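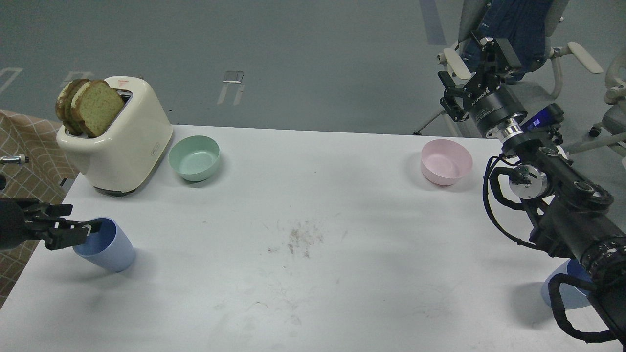

# The Pauses

When Shahzad Rajput left for Prarstead he gave me the key of the lab, a notebook with a green cover, and 1,308 recordings of breakfast.

"Delete the bad ones first," he said. "Then train. It is a boring job, I am sorry."

I had been in Usitz for one month. My German was weak and my English was the kind you learn from papers, so people were often kind to me in a slow voice. Shahzad was never slow. He spoke to me as he spoke to everybody, already walking to the next room, and I liked him for it.

The bad ones were easy to find. A person had sat at the controls and moved the two arms to set the table: cup, bowl, bread, cup again. When the bread fell, or the cup went over, or the person simply became tired and put a bowl in a strange place, somebody had written an F beside the number. I found 241 of these. I made a folder for them and I did not delete the folder. At home my mother keeps the boxes of everything she has bought, and I think it comes from her.

Then I trained the model on the others, as I was told, and we gave it the name Tarar, after a village where Shahzad's grandfather had a shop.

Tarar set the table very well for three days. On the fourth day I moved the toaster by the width of my hand and it could do nothing. The arm went to the place where the bread should be and closed on the air. After this it carried the air, carefully, to the bowl, and opened. It did this again and again. I stood there with my tea and watched it serve nothing to a bowl, and I felt sorry for it, though I know I should not write such a thing in a report.

"It never saw a mistake," I told Shahzad that evening on the telephone. "It doesn't know there is such a thing."

"It never saw a mistake because we cleaned them away."

"Yes."

He was quiet. Behind him I could hear a station, a woman reading out the platforms.

"So give it the mistakes," he said.

But you can't give it the mistakes just like that. I tried, and it learnt to drop bread. For two days it dropped bread with great confidence, and I ate cheese without toast because I couldn't look at a slice.

It was in the second week that I began to watch the F recordings at night. I had no reason. The flat was cold and the lab was warm. I watched them from the beginning to the end at normal speed, as you watch a film, and slowly I could tell the people apart, although no faces were in them. There was one who always touched the rim of the bowl before lifting. There was one who worked too fast, and I was sure it was Shahzad.

All of them did the same thing before the end. The gripper would be going along its path and then it would stop. It was a very small stop. The person had understood that something was wrong – the bread was too low, the cup was leaning – and for a moment the hand waited while the head decided. After that some of them tried to save it, and some were too late. But the pause came first, in nearly all of them.

I wrote in the green notebook: *They know before it falls.*

So this was the method, and I am a little ashamed that it is so simple. I cut every failed recording at the pause. I threw away what came after, the falling and the spilling, and kept what came before. Then I went back to each of these moments, put the table as it had been, sat down at the controls myself and did the next part properly. Open, go back, look, try again. The model got the good recordings, and it got these also: a path that goes wrong, a stop, and a way out.

It took until June. My hands learnt the controls so well that at home I sometimes stopped before taking my own cup. The table had crumbs on it which I wiped off each evening, and each morning there were new ones very quickly. The toast was the same toast for days at a time and became as hard as a tile. People from the Bostus office across the yard came in to ask if they could have some, and I had to tell them it was equipment.

Shahzad came back on the day of the test. He was thinner and had a new coat. He walked once round the table, put his bag on an office chair and took the bag off again, as if the chair belonged to me now.

"How many trials?"

"600."

"All with the toaster moved?"

"Half. In the other half I leave it where it was, to see if we have spoiled something."

He nodded. We didn't stay for all of them, of course, it was many days. But we sat for the first evening together and for a long time we hardly spoke.

The old model had been hopeless with the moved toaster. The new one was not perfect. Sometimes it paused for too long, and once it paused over a bowl where nothing was wrong at all, and stayed there until the time ran out. I marked this as a fail. Shahzad wanted to know what it was thinking and I said it was not thinking, and he said fine, but what.

Then, on the seventh or the eighth trial, the arm went down to the toaster and closed beside the bread. It was exactly the old mistake. The gripper came up with nothing. I waited for it to go to the bowl, as I had seen it go in the spring, so polite and so empty.

It stopped.

It was a small stop, less than a second. It opened, went back, and came down again a little to the left.

"That is me," Shahzad said. "Asuka, that is how I do it. Look, it goes to the left. I always go to the left."

I had recorded this part myself. The way out was mine, every one of them. I had sat in that chair until my back hurt and I had never thought of which side I was going to. But I had also watched him at night for weeks, the fast one, before I ever sat down.

"Perhaps," I said.

The bread came up. He had taken the green notebook from the shelf and was turning the pages to find the place where his own writing stopped. I told him there was tea, and he said yes, without looking, and I went to rinse out two cups from the kitchen.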